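**Staff Lounge, Maltport Building**

The lounge on the second floor is open to all Traltov staff from October. It has been furnished for short breaks – the water dispenser and coat rack are available throughout the day.

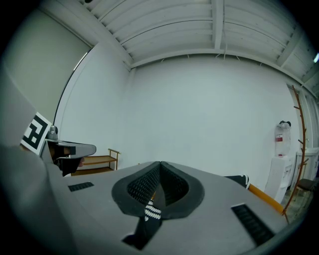 *Water dispenser, coat rack and shelf cart, Maltport lounge.*

Staff are asked to fold any garments left on the orange sofa and to keep the patterned throw in place.

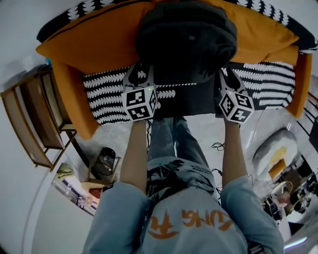

Unclaimed clothing will be moved to the Hadgu front desk at 15:00 and held for 20 days.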